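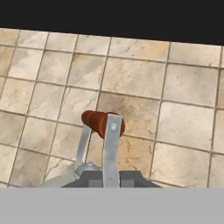
Beige floor tiles with a marble pattern and thin grout lines.

Communal floor renewal: arrangements for residents

Oct 27, 2025

Usow Housing Association has approved the next stage of its communal floor renewal programme, which covers the entrance halls, ground-floor corridors and shared laundry rooms at Witgate and Reddy Court. The work will affect 191 homes across the two sites and is due to be finished by the end of March.

The existing floors were laid when the buildings opened and have been patched many times. The condition survey found 339 loose or cracked tiles at Witgate alone, most of them near the main doors and beside the lifts. A smaller number were recorded at Reddy Court, where the greater concern is the uneven join between the entrance hall and the rear corridor. Residents who use wheelchairs, walking frames or pushchairs have raised this join with the Association on several occasions, and it will be levelled as part of the contract.

The contract has been awarded to Fumden Flooring following a tender in which price and quality carried equal weight. Fumden will lift the old tiles, repair the base beneath, and lay new slip-resistant tiles throughout. Skirting will be replaced where it has come away from the wall. The stairs are not included in this stage and will be considered separately once the fire door work is complete.

Choice of finish

Residents at both sites were invited to comment on colour and finish. We received 61 replies, of which 49 favoured a light stone colour over the darker grey that had first been put forward. The most common reason given was that the corridors receive little daylight and already feel dim in winter. The Association has accepted this view. Several replies also asked for a matt surface that would not show every footprint, and Fumden has been instructed accordingly.

A few residents asked whether carpet could be laid in the upper corridors to reduce noise. This has been noted, although it falls outside the present budget. Complaints about noise between floors should continue to be reported to the housing office in the usual way.

Access during the work

Each corridor will be completed in two halves so that one side remains open at all times. Fumden will work between 8.30am and 4.30pm. Newly laid sections will be closed overnight and marked with barriers. Please do not move the barriers or walk on a closed section, even for a short distance.

The laundry room at Witgate will be closed for five working days. During that period residents may use the laundry room at Reddy Court without charge, and keys may be collected from the housing office on proof of address. The laundry room at Reddy Court will not be closed until the one at Witgate has reopened.

Lifting the old tiles will be noisy. Any resident who works nights, is recovering from illness or has another reason to need quiet at a certain time of day is asked to let the housing office know in advance. We cannot promise to avoid every difficulty – the order of work is fixed to some degree by drying times – but the contractor has agreed to be flexible where possible.

Before work begins

Doormats, plant pots, bicycles and shoe racks must be removed from the corridors before work starts. A notice giving the exact dates will be delivered to every home at least two weeks beforehand. Items left in the corridors after the date on the notice will be taken to the store at Witgate, where they may be claimed for 28 days.

Service charges

The cost of the work will be met from the reserve fund, and there will be no separate bill for tenants or leaseholders. Leaseholders will receive the usual statement in the spring, and may ask to inspect the contract documents at the housing office by appointment.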